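Moisture Loss in Stored Stone Fruit: Effect of Room Humidity
Project report, Food Storage Module

3. Method

Fruit was bought from Sârbu, a wholesale grower, in October and divided between two storage rooms. Room A was kept at ordinary indoor humidity. Room B was fitted with a Zullura humidifier set to its highest level. Temperature was the same in both rooms. Each batch was weighed at the start and again every morning for 7 days on the same bench scale. The starting mass of all fruit combined was 1,348 grams.

Mass loss was calculated as a percentage of starting mass. Skin wrinkling was scored by eye from 0 to 3, with two of us scoring separately and the mean taken.

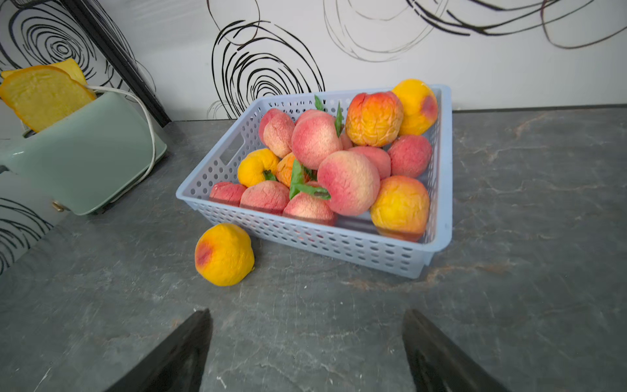

Zarmeena Gondal questioned the wrinkle score in her review of the draft, noting that skin creasing depends on variety and ripeness at picking as well as on water loss, and that a score made by eye should not carry the same weight as the scale readings. We have kept the scores but moved them to the appendix.

4. Results

Mass fell steadily in both rooms. The loss in Room A was roughly 2 times the loss in Room B. The daily rate was highest at the start and leveled off later in the week.

5. Limits

Only one supplier was used. Airflow was not measured, and the Room A door was opened more often than the Room B door. Humidity was logged with a single Draltell sensor per room, placed at shelf height. The sensors were not checked against each other before use.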